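January 21, 2022

The Wimell Turntable Ladder: Notes on a Late Survivor

Members of the Wimell Fire Heritage Society have asked for a fuller account of Appliance 40 than the short entry in the April newsletter allowed. I have set down what the surviving papers support.

The ladder was ordered by the Sotik brigade to replace a wheeled escape that could no longer reach the upper floors of the mills. Bodywork was by Petridis, whose order book gives the job as number 811. The cab was open at first – a roof was added later, following complaints from the crews.

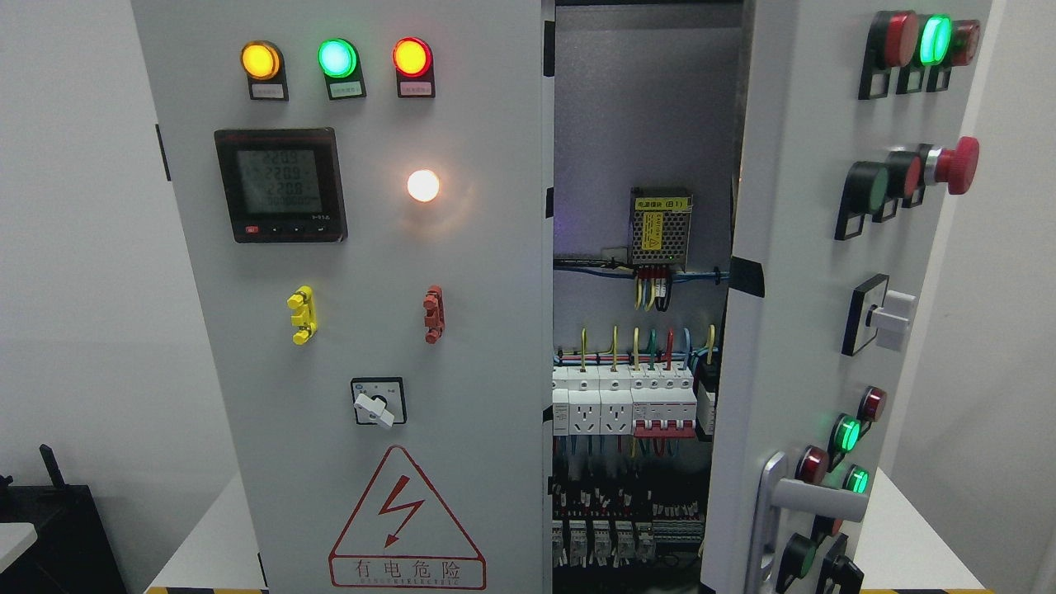

The pump was mounted amidships and was modest in output. It was intended to supply the monitor at the head of the ladder and little else. Crews at Sotik were expected to work from a separate pump wherever one could be sent.

The station log records 205 calls in its first period of service, of which 196 were within the town boundary. The remainder were requests from neighbouring brigades, chiefly for chimney and roof work. 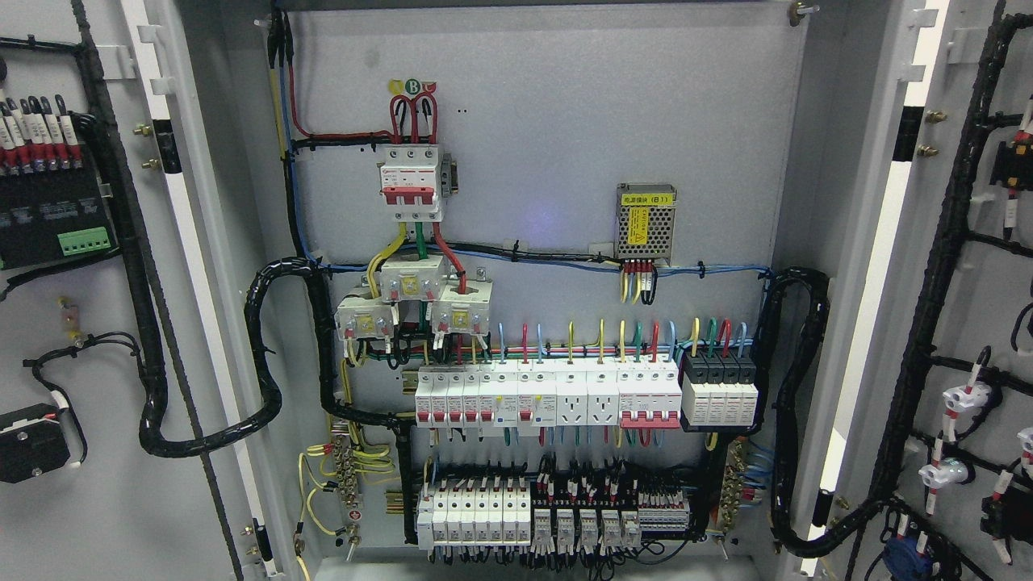
On withdrawal, the appliance passed to the Vetell works brigade, where it was repainted in dark green. Huiling Jia has kindly shared her notes on this period, and they correct my earlier statement that the ladder had been removed. It remained in place, although the top section was no longer used.
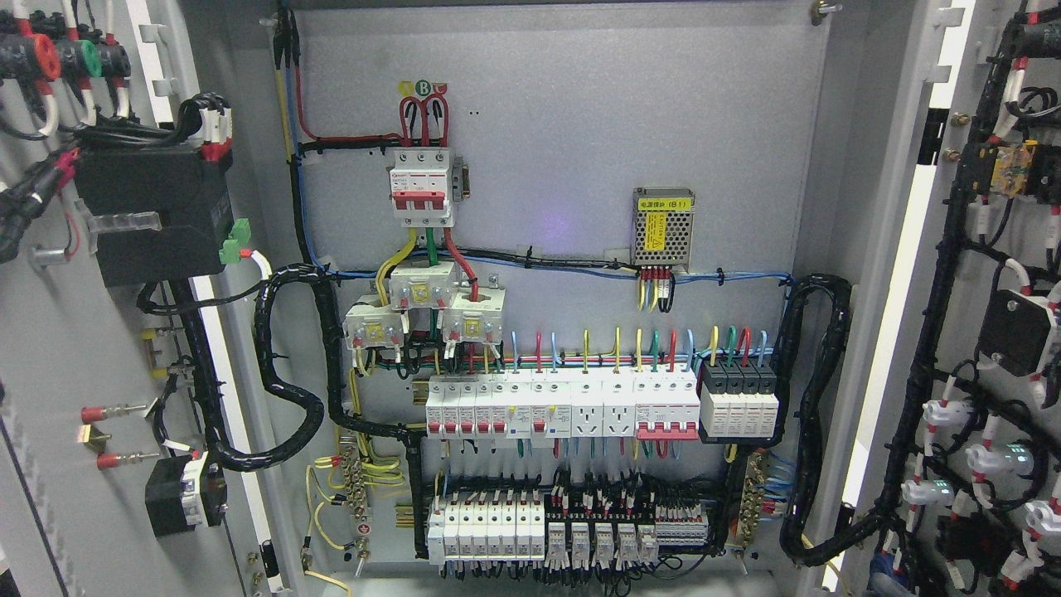 Where is the original bell now? It stayed with the Sotik brigade when the appliance was sold, and the one at present fitted to the cab came from another vehicle.

Corrections to the Vetell dates would be welcome, as the works register for those years has not been found.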